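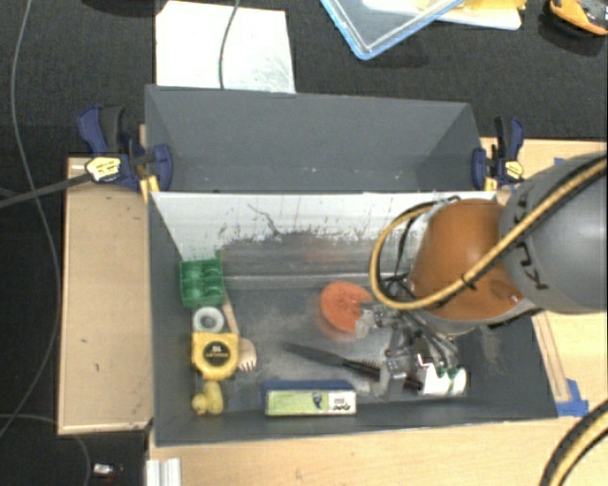 I sold my last 500 shares in Amaral in June, and a couple of readers asked why, so I'll set it out.

I first bought in after the Durnville listing, when the price was low and the dividend looked safe. For a while it was. I reinvested everything and didn't look at it much. Then came the half-year results. Sales were up a little, but the cash coming in had dropped and debt had gone the other way. The payout was kept the same, which meant they were borrowing to cover part of it. I don't like that in any company and I should have sold then.

I waited for the next update instead. It was 3 pages long and said very little about the debt. The price fell the same morning and I put my order in before lunch.

After dealing costs I came away with 1,548 pounds, a loss of 166 on what I'd paid. Counting the dividends I'm slightly ahead, though a savings account would have done better.

Half the money has gone into Namlow, which I already hold. It's dull and pays twice a year. The rest is in cash. I looked at Kidness as well, but the shares have had a good run and I can't make sense of how they report their leases. I'll read the annual report when it comes out and decide then.

The usual note: this is my own money and my own record of it, so please don't take it as advice. The spreadsheet page is up to date apart from the Namlow dividend, which I still need to add.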